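# Backpack

A **backpack** is a bag you carry on your back with two shoulder straps. I've kept up this entry on the Distero bag wiki since September, and I'm adding to it bit by bit, so please bear with me (and fix my typos!).

## Parts

Most everyday packs have a main compartment, a front pocket and a pocket on each side. The straps are usually webbing, a flat woven tape that's tough and cheap, and the loose ends always hang down and catch on things – mine do, anyway. Reflective trim is common on school and commuter bags, and I wouldn't buy one without it now. Navy is the color I see most.
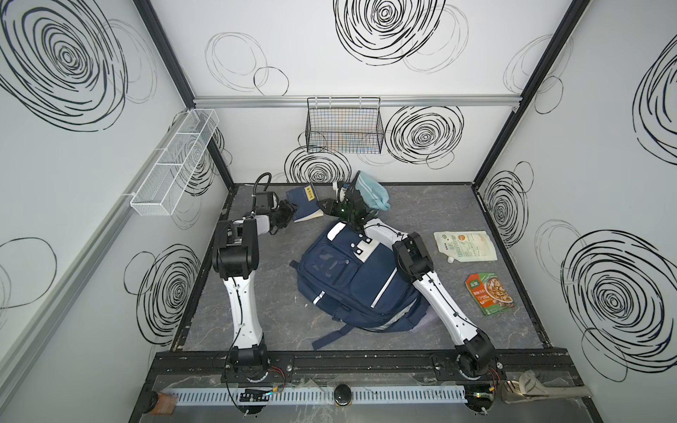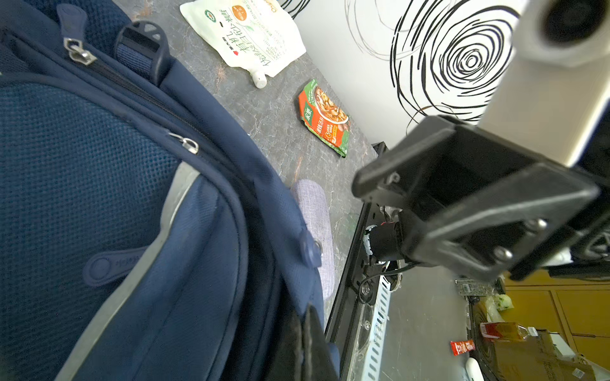
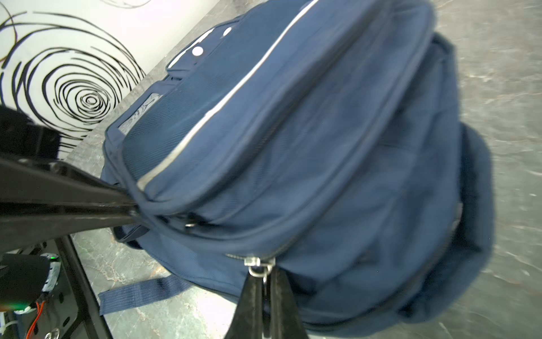 Navy backpack with reflective trim and zippered pockets.

## Packing

The old rule is heavy things close to your back, small things in front. Annatjie Nkuna, who wrote the first version of this page, swears by putting food in last, and I've come around to it. Pouches with a screw cap go upright if they'll fit, and flat packets slide down the side. Notebooks I keep against the back panel so the corners don't curl.

## Zippers

Zippers wear out before the fabric does. I got 18 years out of a Norkadance pack and only the slider went! A bit of candle wax on the teeth helps a stiff one, and a metal pull is easier with cold hands.

## See also

- Duffel bag
- Pencil case
- Webbing (needs work – I only have half a paragraph so far)

Last edited 6/9/21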